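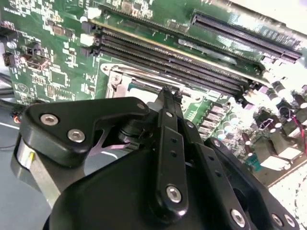

Taltis records motherboard work for gripper training

Taltis has begun collecting demonstrations of desktop computer servicing at its Sadau workshop. The plan is for 400 episodes, of which 220 are complete. Operators guide the arm by hand control, and the wrist camera view is stored with the joint positions. Episodes in which the fingers slip are kept and labelled as failures.
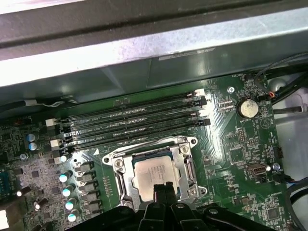 Gripper fingers over the processor, with the four memory slots empty.

The set will be passed to Plidik in April for model training. A further 18 episodes are held back for testing.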